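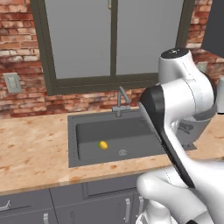
Contra a cozinha aberta

Moro há 13 anos no mesmo apartamento e a parede entre a cozinha e a sala continua lá. De pé. Toda visita pergunta quando é que vou derrubar. Não vou.

A moda pegou de um jeito que ninguém mais discute. Abre o folheto de qualquer lançamento, o da Jasten por exemplo, que deixaram embaixo da minha porta em junho: "integração total dos ambientes". Traduzindo: você frita um bife e o sofá fica sabendo. O sofá, a cortina, o casaco da visita.

Eu sei o argumento. Quem cozinha não fica isolado, a luz circula, a casa parece maior. Parece. A metragem é a mesma e o preço subiu. Um vizinho do terceiro andar pagou 2,000 só para tirar o entulho, fora pedreiro, fora pintura, fora o piso que não casava mais. Depois veio a coifa, uma Tevex que faz um barulho de secador velho. Com ela ligada não se conversa, e conversar era a razão da obra toda.

E tem a louça. Com porta, a louça espera. Você janta, fecha, toma um café, volta quando der vontade. Sem porta ela fica olhando pra você durante o filme inteiro. Já jantei em casa assim, a anfitriã levantava de cinco em cinco minutos pra esconder panela. Não sentou direito a noite toda.

Cozinha é lugar de trabalho. Tem faca, gordura, água no chão, pano molhado, rádio alto. Precisa de janela de verdade, em cima da pia de preferencia, e de uma porta que feche. Minha avó fazia doce de goiaba de porta fechada e saía de lá duas horas depois vermelha e satisfeita. Ninguém achava que ela estava excluída de nada — quem estava excluído era a gente, do lado de fora, esperando a raspa do tacho.

Não estou falando de quitinete. Quem tem um cômodo só faz o que pode, e faz bem. Falo de quem tem parede e paga pra ficar sem. No prédio aqui do lado, o Jorix, a planta já vem aberta, e três moradores puseram divisória de vidro depois. Vidro com trilho, caríssimo, 800 o metro. Ou seja, uma parede. Uma parede que tem que limpar toda semana por que pega gordura dos dois lados.

Enfim, cada um com a sua obra. Só parem de me mandar orçamento. O último era de 270 só pela visita técnica, e o rapaz já chegou batendo na parede com o nó dos dedos.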